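The Long Goodbye to a Dead Dishwasher

Trying to keep one machine alive in a rented house in Starkton

The dishwasher died on a Sunday night, full, with the soap already used. It made a sound like a man clearing his throat before a speech, and then there was no speech. I opened the door and looked at the plates, and the plates looked back at me, and we all understood that somebody would be washing up by hand.

It was a Vrabec, seven years old. The salesman had told me it would last fifteen. When I reminded the store of this, a pleasant young woman said that fifteen was "more of a hope." I have had that line in my head ever since, and I have started to apply it to other things, including my knees.

I'm not handy. I own a drill that I was given as a wedding present and a set of screwdrivers with one missing, always the one I need. But I had been reading a lot that summer about fixing things, and I had reached the dangerous stage where a person has opinions and no skills. So I decided I would have the machine repaired. How hard could it be to give someone money to mend a thing?

The first call

The first repair outfit I called charged 69 dollars to come out and look. This is a fair price for looking. The man who came was very good at it. He looked at the top, he looked underneath with a flashlight, and he looked at me with something close to sympathy. The pump was fine, he said. The motor was fine. What had gone was a bracket, a bit of molded plastic that held the pump where it was supposed to be, and it had split down one side.

"So you can put in a new bracket," I said.

He explained that the bracket did not come as a bracket. It came as part of the base, and the base came with the pump, and the pump came with a wiring harness. The whole family traveled together. The price for the reunion would be 200 dollars before labor, if they had one, and they did not have one.

I asked what most people did at this point. He said most people bought a new dishwasher. He had a brochure in the van.

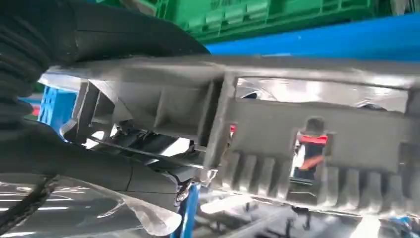 What plastic is good at

I have come to feel some respect for the molded plastic part, which is a sentence I did not expect to write. Take apart almost anything in your home and you'll find one in the middle of it, gray or black, all ribs and little walls, doing a job that used to be done by several pieces of metal and a number of screws. It is light and cheap, and it doesn't rust. One mold can turn out thousands that are as near to the same as makes no difference.

The ribs are the clever bit. A thick slab of plastic cools unevenly and tends to warp, so designers keep the walls thin and add ribs to stiffen them. You get most of the strength for a good deal less material. I learned this from a library book with a coffee ring on page 60, left by some earlier reader who had presumably also lost a dishwasher.

The trouble comes later. Heat, detergent and years of small shakes are hard on any material, and a snap tab that closes once in a factory may not care to be opened again in a kitchen. A metal bracket bends and can be bent back. A plastic one holds up beautifully until the afternoon it doesn't. And when five parts have become one part, a crack in any corner of it is a crack in all five.

I don't think there is a villain here. I looked for one, since I was in the mood. Everyone involved wanted a dishwasher that cost less, me very much included. When I bought the Vrabec there was a heavier machine next to it for 800 dollars, with a steel base, and I walked past it without slowing down.

Among the faithful

By the end of the week I had found the forums. There is a place online for every broken object, and the people there are kinder than people anywhere else on the internet, possibly because they have all been humbled by a hose clamp. One poster had glued his bracket with two-part epoxy and reported every month on its health, like a proud parent. Another had cut a splint from an old license plate. A third told everyone to get a Trondier, in every thread, whatever the question was, including one about toasters.

I ordered the epoxy. It arrived on 31st August, in a box large enough for a dishwasher.

The repair took me an evening and most of the next day. Getting the base out involved lying on the kitchen floor with my cheek against the tile, where I met several things I'd been missing, among them a teaspoon and a fridge magnet in the shape of Portugal. I sanded the edges. I mixed the glue on a jar lid. I clamped the crack with four clothespins and a bulldog clip and told the household that no one was to breathe near it.

Then I put everything back, apart from one screw. I still have the screw. I have looked at every diagram there is and I can't tell you where it lives.

A qualified success

The machine runs. It runs with a knock it didn't have before, about once a minute, as if someone polite were waiting to be let out. The plates come clean on the bottom rack and thoughtful on the top. My family has been generous about this, and has also started leaving the Ilo catalog open on the counter, at the kitchen pages.

If you're thinking of trying the same thing, photograph the wires before you pull any of them off. Turn off the water, and cut the power at the breaker, even if you are sure you already did. Buy the missing screwdriver first. And ask the store about spare parts before you buy the machine, while they still want something from you. I tried this in September, on a trip I'd described at home as just browsing. I asked whether I could get a bracket on its own for the model in the window. The salesman went into the back for a long time and came out with a different salesman.

They are going to call me. In the meantime I've bought a second tube of epoxy, and it's in the drawer with the screw.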